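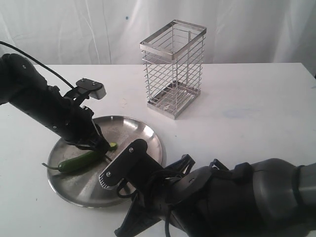
The plate with a green chili on it, and the wire utensil holder at the back of the table.

I bought the Distier steel set back in December, after my third ceramic plate in a year met the kitchen floor. It comes as a round plate and a rectangular wire utensil holder, and you can add extra plates one at a time, so of course I now have more of them than I planned. I've been using everything daily since then, and a couple of people have asked me if it's worth getting, so I'm finally writing it all down.

Let's do the plate first because it's the part I love! It's shallow, with a raised rim that runs all the way around, and that rim does a lot of work. I chop chilies, garlic and ginger before I turn the stove on, and everything used to live in little piles on the cutting board until I bumped one off the side. Now each thing gets a plate. A whole green chili will roll if you look at it funny, and on this plate it rolls as far as the rim and stops there. Same with peas, same with limes cut in half.

I also eat off it. Lunch for me is usually rice, dal and something pickled, and it all fits fine as long as the dal is on the thick side. If you like yours soupy, get a bowl, because shallow means shallow. My friend Dalal Moussa tried it with her lentil soup when she was over and we ended up mopping the table (she still asked me where I bought it).

The surface is brushed steel, so it has a soft shine to it and picks up light from the window. Fingerprints show, yes. They come off with a dry towel. Mine has a small scratch or so by now, probably from me being lazy and slicing chilies right on the plate with a paring knife. Don't do that if you want it to stay pretty. I don't much mind how it looks, and turmeric hasn't left a mark on it yet, which I can't say for a single plastic thing I own.

Two complaints. It gets hot fast – if you put something straight from the pan on it, you'll want a towel under your fingers. And it's loud. Stacking these in the cabinet at 6 in the morning will wake up a household, ask me how I know. I put a paper towel between them now and that takes care of most of it.

Okay, the utensil holder. It's stainless wire, and I was ready to hate it, because the last wire one I had (a Zekent, much cheaper) went rusty at the corners within the first summer. So far this one's clean. Water drips through the perforated floor into the base tray, so the spoons aren't standing in that gross puddle you get in a solid crock, but that also means you need to empty the tray if you're putting things away wet. For 32 dollars I think they got that part right! I give mine a wipe every few days.

The other thing with the holder is thin stuff. Chopsticks and skewers like to poke out through the wires, so mine went back in the drawer. Ladles, spatulas, tongs and big spoons are all happy in there, and the rectangular shape tucks along the wall behind my prep space much better than a round one did.

I did look at the Najjar set before buying. Its plate is deeper, so the soup people should probably go that way, but the holder was too wide for my counter and I didn't want two rims' worth of extra height in the cabinet.

Extra Distier plates are 15 dollars each, and I'd buy those again without thinking about it. The holder I'd get on sale. Four stars for the set, and I've already got another plate in my cart for my sister.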